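Blackwood open day: glass, table linen and a long lunch

Posted March 22, 2026

We had meant to go to Blackwood in November and did not get there, so when the spring open day was announced we booked the early slot and drove over from Maston. The drive is 20 miles on the old road. There is a newer road that looks quicker on the map, but it was down to one lane past the quarry and we were glad to have been warned.

Blackwood is a former dye works on the river side of town. The ground floor is let to small makers and sellers of household goods, and twice a year they open their rooms to the public. Most of what is made or sold there is for the table: bowls, pitchers, cloths, napkins, trays, a few knives. Entry is free. Parking in the yard is $7 for the day, paid at the gate, and they wanted cash.

We started with Drivach, who have the long room at the back. Drivach deal in glass, mostly plain and mostly clear. They do not blow it on site, which I had assumed they did. It comes in from a glassworks in crates, and what happens at Blackwood is checking, washing, sorting and packing. The person showing us around was clear about this and did not seem to mind being asked.

The checking is done against a dark board with a lamp to one side. Each bowl is turned once by the rim and once by the foot. Small seeds, meaning tiny bubbles, are let through. A chip on the rim is not, and neither is a bowl that rocks when it is set down. The ones that rock go on a seconds shelf by the door at half price. We looked through the seconds for a good while and I could not find the fault in most of them until I put them on the sill and pressed one side.

Washing is done by hand in a deep sink with a rubber mat in the bottom. They use warm water and a little vinegar, then a linen towel, then a second dry towel. I asked about dishwashers. The answer was that the heavier bowls will take it and the thin ones will go cloudy in time, and that they tell customers so when they buy.

From there a short passage leads to Wurkelier, who do the linen. This was the busiest room when we arrived and there was a line for the hemming bench. Wurkelier cut and hem tablecloths to order, and they will hem a cloth you bring in if it has been washed first. The white ones are what most people come for. They sell three weights of white. The lightest is nice to handle but shows every mark on the table under it, and I would want a pad beneath. The middle weight hangs well and is the one we bought.

Some things I wrote down at the hemming bench:

Wash the cloth before you measure it. Linen shrinks, and more in the length than in the width.

Allow a drop of ten inches at the sides for everyday use and more for a formal table.

Iron it damp and on the wrong side first.

Fold it in a different place each time you put it away, or the crease will wear through.

The cutting table is at the window end and takes up most of that wall. Behind it is the rack where the finished orders wait, each with a paper slip. The slips give a length and a width and nothing else, so you have to know your own numbers when you come to collect. The person ahead of us did not, and it took some time.

The last room on that side is shared by the two firms and is given over to how the glass and the cloths go together. I liked this room best. A clear bowl on a white cloth looks like very little from the doorway, and then up close you see that the weave comes through the foot of the glass slightly enlarged.

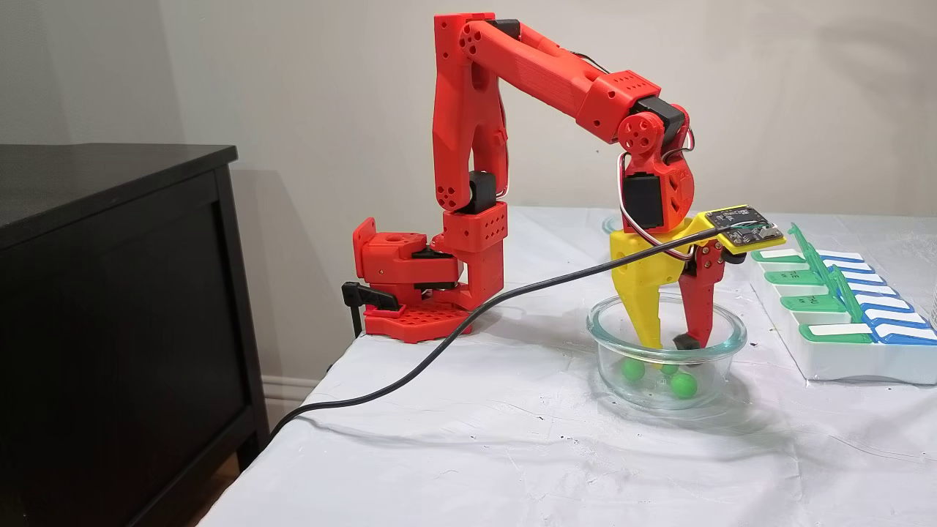
A reader in Maston wrote in after I mentioned the trip, to say that a white cloth is a mistake under glass if there are children in the house, and that a gray or oatmeal linen does the same job and can be washed half as often. I can see the sense in that. Wurkelier do have an oatmeal, in the middle weight only, and it costs the same as the white. The sample I handled felt a little coarser, though it may have been an unwashed piece.

We spent longer on bowls than we had planned. Drivach group them by use, and the labels on the shelf are plain: salad, fruit, mixing, sweets. The mixing bowls have a thicker rim and a flat foot. The fruit bowls are wide and shallow, and I was told that is so the fruit at the bottom does not get crushed. The sweets bowls are small and narrow at the mouth. We own none of the last kind and did not need one, and we came home with one.

Prices are fair for what it is. The sweets bowl was the cheapest thing we looked at. The most expensive was a footed centerpiece at $329, shown in a locked cabinet in the front hall, and when we passed it again after lunch it had a sold card next to it.

Lunch is in the old boiler room. It is soup and bread, with one kind of soup, and you carry your own tray. The soup was leek. The tables are long and you sit wherever there is room. Each one has a Wurkelier cloth on it and the cloths are plainly the worn ones, with darns in them. I thought the darns were well done -- small, flat and in thread that matched. There is a darning class at Blackwood on some evenings and I took a leaflet.

After lunch we went up to the gallery floor, where the building's own history is set out on boards. The dye works had 1,000 people on its books at its largest. The boards are long and set in small type, and the light is poor at the far end. The pattern books in the cases are worth the climb. They are cloth samples pasted in rows with the recipe written beside each, and the blues have kept their color far better than the greens. The stairs are steep. There is an elevator, but it was out of use on the day, and if stairs are a problem I would call ahead.

Packing for the drive home was done for us at the Drivach counter. Each bowl is wrapped in two sheets of tissue and then corrugated paper, and goes in the box on its rim, upside down. I have always packed bowls the right way up. They said the rim is stronger than people expect as long as the pressure is even, and that most breakages they see come from bowls nested without enough paper between them. Ours got home whole, including the one from the seconds shelf.

A few practical notes. The rooms are cold, especially the glass room, so keep your coat. Bags larger than a purse have to be left at the desk. Cards are accepted at both counters but not at lunch or at the gate. Orders for hemming placed on the open day take two weeks to finish and can be mailed for a small charge.

We left by the river path and walked up as far as the weir before going back for the car. The next opening is in the fall, and Wurkelier are taking orders by phone until then.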